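Snack Packaging Gallery: The Red Ones

Posted Jul 8, 2023

Welcome back to the wrapper pages! For anyone new, this is a gallery about snack packaging, meaning the bags, cartons, sachets and sleeves that most people tear open and throw away without a second look. I look at them for far too long. I started the gallery after a trip to Ustberg, when I came home with a suitcase full of chips and very little clean laundry, and it has been growing ever since.

The last gallery was all greens and blues (the Adero seaweed cracker boxes are still my favorites, and thank you for all the kind notes about them). This time I wanted heat. I wanted reds and oranges and gold, the sort of packaging that shouts at you from the end of a grocery aisle, and there is a whole world of it in the Chinese snack section. I can read only a little Chinese, so please forgive me for going on about color and shape and lettering and leaving the proper translations to those of you who know better.

A word on how I like to look at these. A flat scan of a wrapper is useful, and I do keep scans, but packaging is made to be held and stood up and squashed into a bag with six other things. Give it a fold or a bit of shine and it comes alive. White paper underneath helps a lot too. Red bounces all over the place on a dark table, and on plain paper it just sits there and glows.

The tray

A big package, a narrow carton and a small packet, all from the red end of the shelf. The tray is plain white plastic with raised edges, and I love what it does for the colors. 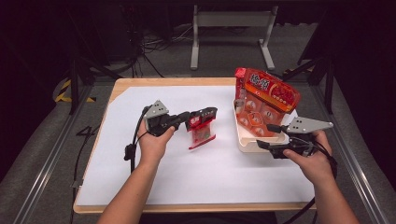 Size is such a big part of the design with snacks. On a large package there's room for everything: a banner, an emblem, a pattern, the name of the thing in characters you could read from across a parking lot. Bold white on red is about as direct as lettering gets, and it works every single time. The large one here has a banner like that running across the top, with a round yellow-rimmed emblem at the right end, and then a lower panel full of orange hexagons and rounds in rows. I could look at that panel all afternoon. It has a honeycomb feel, a bit like old floor tile, and I'd happily have it as a shower curtain.

Small packets have a much harder job. There's hardly any space, so you get a strip of color, some white, and sometimes a clear window so you can see what you're getting. I'm a huge fan of windows! They went missing from a lot of the snacks I grew up with, and every time I come across one I feel like I'm being let in on something. The small red and white one has a window with a dark band above it and a red strip along the bottom, and that's plenty.

Narrow cartons deserve more love as well. They're the book spines of the snack world. Line up a shelf of them and you get a little library, and the lettering has to be squeezed or stacked to fit on the face, which often makes for better lettering than you'd find on a roomy box. I keep mine standing up in a row on the bookcase in the hall, where the Pettigrew biscuit cartons used to be until the moths found them.

A few of you asked how I flatten things for storage. Cartons get opened along the glued seam and pressed under a heavy book overnight. Bags get wiped out with a damp cloth, dried completely (please don't skip this, I once lost a whole folder to shrimp chip dust) and slipped into clear sleeves. I leave the creases in. Some collectors iron theirs between sheets of parchment, and the results can be beautiful, but I've melted two that way and I'm not going back.

The close-up

Now for my favorite of the batch. Everything good about this style of printing is packed in: gold, pattern, badges, a great big cheerful illustration, and all of it on glossy plastic.
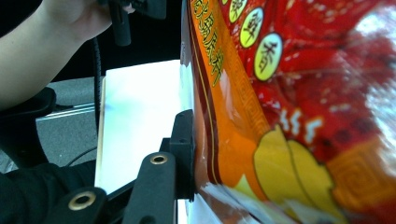

Red and orange snack bag, close up. Gold characters on the orange strip, pale yellow badges on the red, and a big yellow curl of a snack below.

Start with the badges, which are outlined in dark red with one dark character to each. The biggest looks to me like 香, fragrant, a word you meet again and again on food packaging. Then look for the little white squiggles over the yellow shape. I read them as steam, or maybe aroma, and I think they're adorable. Whoever drew those was having a good day.

The fretwork down in the corner is the detail that got me, though. Nested squares outlined in gold, on orange. Borders like that turn up on bowls and window screens and the edges of menus, and finding one on a bag of snacks makes me very happy. The red has its own pattern as well, darker speckles and shapes so faint that I'd guess most shoppers never notice them at all. Someone took the trouble to put texture behind everything else!

And the shine, of course. One corner goes nearly pink where the light hits. I used to fuss over glare, and these days I like it, since it tells you what the plastic is like to handle in a way a scan can't.

Coming up

The August gallery will be noodle cups, lids included. I have a good stack of lids from the Destanmont night market waiting to be sorted, and if you have a favorite lid at home, with or without its cup, send it over through the contact page. Foil ones especially welcome, dents and all.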